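Search this forum Search Advanced search

Lentils still hard after two hours, what is wrong?

AkuaL
Hello everybody. I am cooking since many years but this problem is new for me. I moved to Dellircombe in the summer, and from this time my brown lentils do not become soft. Yesterday I cooked them for two hours with onion, canned tomatoes, cumin and a little vinegar, and they were still like small stones in a red sauce. The sauce was very good. I ate it with bread and left the lentils on the plate.

I use the same pot and the same recipe as before. The lentils are from the Koval store, the big bag. Is it the bag, the water, or me?

talha_orakzai
It is the tomatoes. Acid keeps the skin of the lentil firm. Cook the lentils in plain water until they are soft, and only after this put the tomatoes and the vinegar. I am sure this is your problem.

AkuaL
Thank you, Talha. But I always put the tomatoes at the beginning, for 13 years, and before it was working. I agree that it is maybe not the best method.

Samina S.
I must disagree a little with Talha. Tomatoes make it slower, that is true, but two hours is too much for tomatoes only. I think of the water. I have a cousin near Dellircombe and her kettle is white inside after one week. Hard water is well known for this with beans and lentils. Try one pot with bottled water and you will see.

Also, how old is the bag? Old lentils can stay hard whatever you do.

AkuaL
The bag says best before October, so it is near the end. I bought it because it was cheap, I admit. I don't know how long it was standing in the store.

talha_orakzai
Best before October is still good. Dry lentils don't know the date. I have cooked lentils two years old and they were fine, only I gave them 5 minutes more.

Samina S.
Two years in your cupboard, maybe dark and cool. In a store next to the window it is different.

anum.butt
May I ask if you put salt in the beginning? My mother was very strict that salt comes last. I have done it both ways and I could not find a difference, but I don't want to say this to her.

AkuaL
I put one teaspoon at the beginning. And stock cube also.

talha_orakzai
Salt is not a problem. Acid is the problem. Please try it once my way before you buy expensive water.

Samina S.
One bottle is not expensive, Talha.

A pinch of baking soda helps too when the water is hard. Really a pinch, for a full pot. With too much you get a taste of soap and the lentils fall apart completely.

AkuaL
Good, I will do it properly. Tonight I make two small pots, both without tomato. One with tap water and one with bottled water, 131 grams of lentils in each (this is what was left in the bag, divided in two). Then I write the result.

AkuaL
So, 9/30/19, the result. The pot with bottled water was soft after about 35 minutes. The pot with tap water was better than yesterday, but it was still a little hard in the middle and I stopped at one hour. So I think Samina is right and Talha is also right, because both pots were without tomato and both were better.

I mixed them together, added the fried onion, the cumin and the tomatoes, and cooked it slowly until it was thick. My husband took two plates.
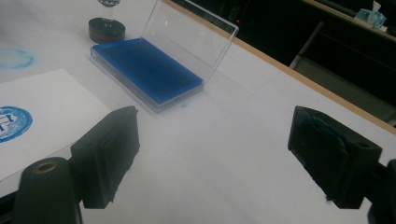
Asif Pirzada
I would not decide so quickly, Akua. You changed two things on the same evening. To know about the tomato, you need a third pot, with bottled water and tomato from the beginning. Also a small pot and a big pot do not cook the same.

AkuaL
Asif, this is correct, but we cannot eat only lentils this week. I will do the third pot when I have a new bag.

anum.butt
If you buy new, try the red ones for soup. They have no skin, so they become soft even in bad water. For salad they are not good, they turn to porridge.

talha_orakzai
Red lentils are a different dish. For brown lentils I stay with my opinion, tomatoes last.

Samina S.
And I stay with the water. Do you have a filter jug, Akua? I use the one from Vumen for tea and for all beans. It is slow to fill, so I prepare it in the morning.

AkuaL
I have no jug but I will look for one. For now I soak the next lentils overnight in bottled water and put the tomatoes at the end, then everybody here is satisfied. Is overnight too long for brown lentils?

Samina S.
Not too long, but put them in the refrigerator. And change the water before you cook.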